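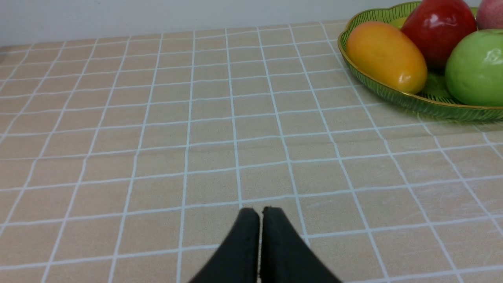 How Does a Video Game Backpack Hold So Much Stuff?

Reading time: 3 minutes

2021-10-27

Have you ever played a game where your hero walks around with twelve swords, a boat, a bed and a whole pile of pumpkins? And then runs up a mountain without even puffing? Try that on the way to school!

The place where a game keeps your things is called the inventory (say it IN-ven-tor-ee). It might look like a backpack, a chest or a row of little boxes along the bottom of the screen. Inside the computer, it's something much simpler. It's a list!

Let's pretend we're playing a game called Ginlow. You're a mapmaker exploring the frozen valley of Cladness, and you bend down and pick up a blue stone. The stone disappears from the ground with a little pop. Where did it go?

The game didn't squash it into a bag. It stopped drawing the stone on the ground and wrote a line in your list. Every kind of thing in the game has its own number, a bit like a locker number. If the blue stone is item 784, your list now says:

item 784, how many: 1

Pick up another blue stone and the game doesn't need a new line. It just changes the 1 to a 2. Gamers call this stacking. You could have 3000 blue stones and the list would still be one line long. That's why a stack of stones takes up the same little square on your screen as a single stone does.
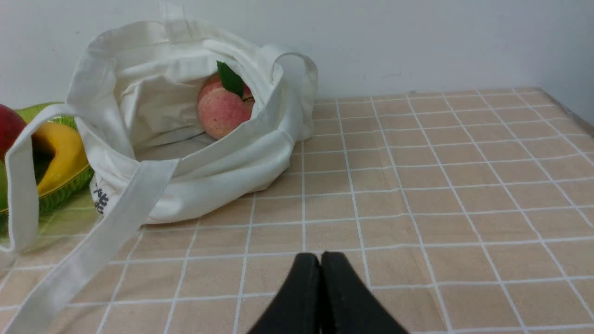

A real canvas bag. Everything you put in this kind takes up space!

So why do games say "Your bag is full"?

Good question! A computer could remember a gigantic list, much longer than you'd ever want to scroll through. Game makers choose to put a limit on it because choosing is fun. If you can only bring a few things into the ice cave, you have to stop and think. Rope or lantern? Soup or snowshoes? Two players can make different choices and end up having totally different adventures.

There are a few ways to set the limit:

Slots. You get a certain number of boxes, and each one holds one kind of thing. Simple and quick.

Weight. Every item has a pretend weight. Feathers are light, anvils are not. When the numbers add up to too much, your hero slows down or can't pick up any more.

Shapes. Your bag is a grid of squares, and each thing covers some of them. A ring might cover one square and a spear might cover four in a row. You have to turn things and shuffle them until they fit, so packing turns into a puzzle all by itself. 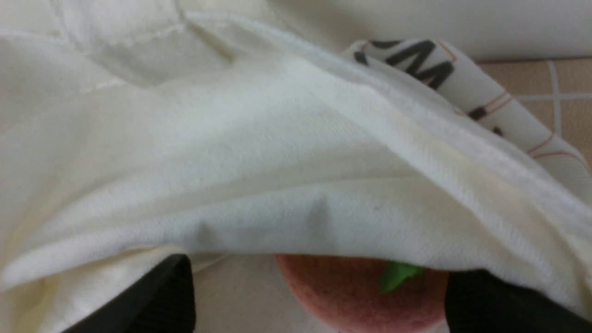 Lots of games mix these together. In our Ginlow game, you could have slots for your tools and a weight limit for rocks and wood, with a stack stopping at 1000 so that you can't fill one slot forever.

What happens when you drop something?

The same trick, backward! The game takes one away from the number in your list, then draws the item on the ground by your feet. If the number gets down to zero, the whole line is rubbed out and the slot is empty again.

When you save your game, the list gets saved too. Next time you play, the game reads it back and fills up your boxes, stones and all.

Try it yourself

Take some squared paper and draw a bag six squares wide and four squares tall. Now cut out shapes for the things you'd take to Cladness. How many squares should a sled cover? What about a sandwich? See how much you can squeeze in, then swap bags with a friend!

We use cookies to remember your reading level. OK / Change settings

More to read
Why Do Games Have Loading Screens?
What Is a Pixel?
How Game Characters Find Their Way Around Walls
Who Makes the Footstep Sounds?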